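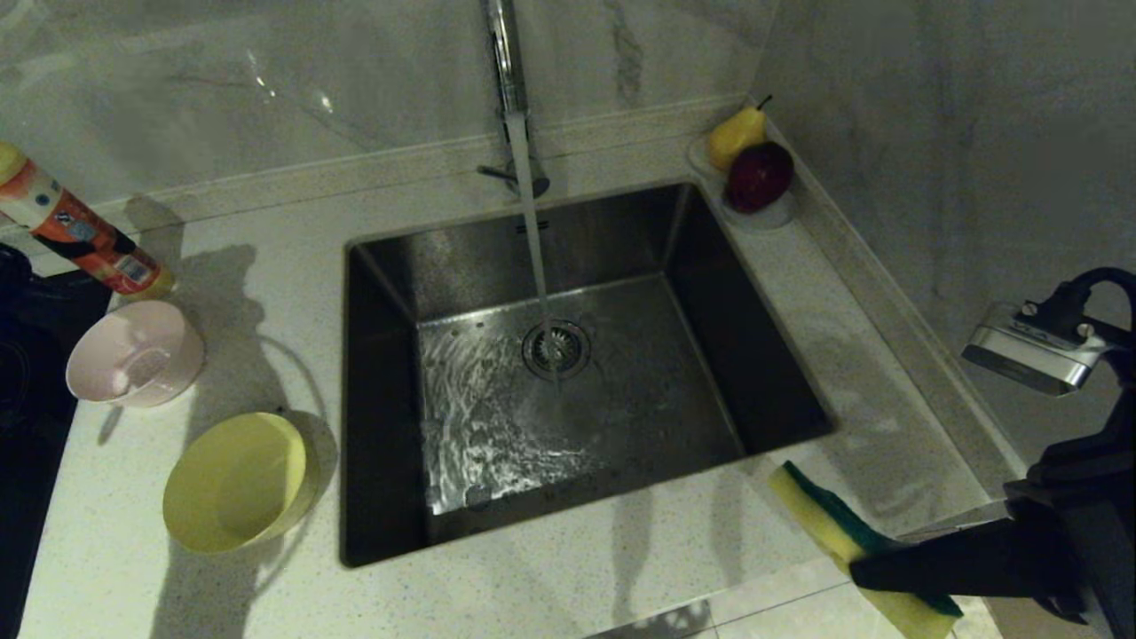

Slide 4. Wet work at the sink, Pokow cell

Gripper is holding a two-layer kitchen sponge, yellow foam with the green abrasive side. Tap running. Point out the sensor module on the gripper: two fittings on its upper edge, check both before any wet session. Cable loop over the top needs slack at full reach.

Set-up values: closing force 17 N, approach height 3 cm above the counter. Teach the sink rim first, then the drain. If the tap is moved, teach both again.

Say that the log for this cell starts on July 25, 2018 and runs to 388 cycles. Finger pads were changed at 197.
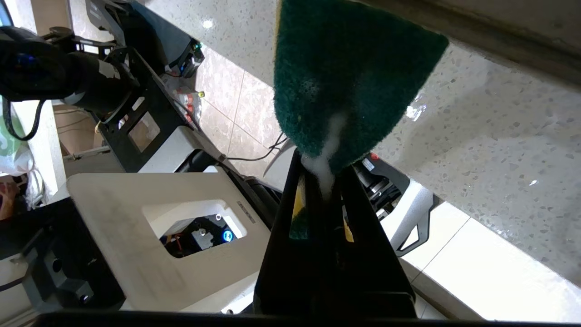 Slide 5. Foam at the fingers

Wrist camera view. Suds run down the pad and gather where it meets the fingers. This is the area to clean. Residue left there dries on the faces and the grip starts to creep.

Routine after each session: power off, open the fingers by hand, take out the sponge, wipe both faces with a damp cloth, dry, close. No spray on the arm. Check the cables for rubbing at the bracket.

Mention the Undska pads. Aoife Keogh ran them at Itville in August and found less creep, but they mark the foam. Her sheet is in the handout.

Pause for questions on pad life, then slide 6, camera calibration.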